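Packing robot claim needs a closer look

By Evie Hulme
12/3/24

A research team says it has taught a two-armed robot to pack computer power supplies into divided cardboard boxes, cables and all, using a training method it reckons could spare factories months of programming. The numbers behind the claim are thinner than the announcement suggests.

The method, called Pikero, has the robot learn from recordings of a person steering its arms through the job. Its developers at Jollitz say it needed 101 of these recordings before the robot could attempt the task without help, and that the same approach would carry over to other awkward goods with dangling leads.

Loose cable is a fair test. A rigid metal case behaves much the same way each time it is picked up, but the wiring hanging off it doesn't, and a lead that flops over a divider can stop the unit from seating properly. Older packing lines usually get around the problem by having a worker tie the cables first. Pikero's makers say they skipped that step.

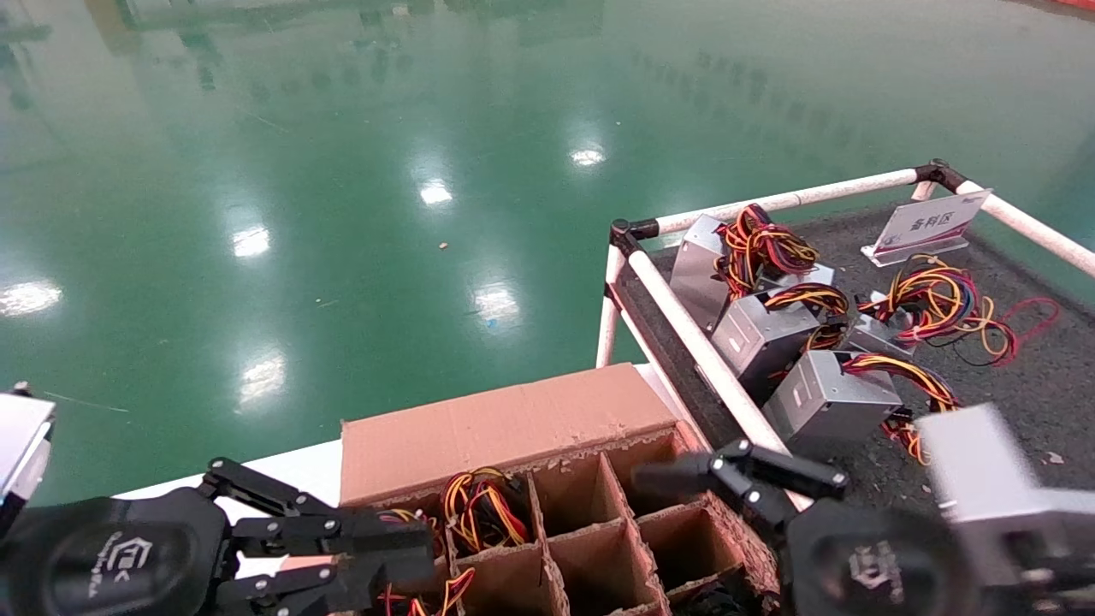
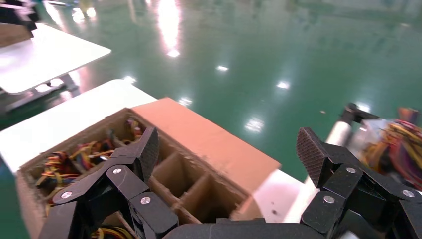

Power supplies, cables and the divided box at the materials station.

What the summary doesn't give is a plain success rate. It says the robot "completed the majority of placements", without explaining whether a unit left sitting crooked, or with a cable hooked over the cardboard, was scored as complete. Jollitz did not answer that question when it was put to them twice.

Godfrey Swai, an automation engineer who has fitted out packing lines for small electronics firms, read the summary and was not won over.

"I'd want to see it do a full shift with boxes from a different supplier," he said. "Cardboard varies. The dividers lean, they tear, they come in a bit short. If the recordings were all made at one bench, you've learned one bench."

He also questioned the comparison at the centre of the announcement. Pikero was measured against Chou, an earlier method from the same group, and came out more than 5 per cent ahead. Chou was given fewer recordings to learn from, according to a footnote, so it is hard to say how much of the gain belongs to the new method and how much to the extra practice.

Speed gets a single line. The robot is described as "approaching operator pace", with no time per unit for either the machine or the person.

Jollitz says a longer paper will follow in June, along with results from a second site run by its partner, Lititz. The recordings themselves will not be released.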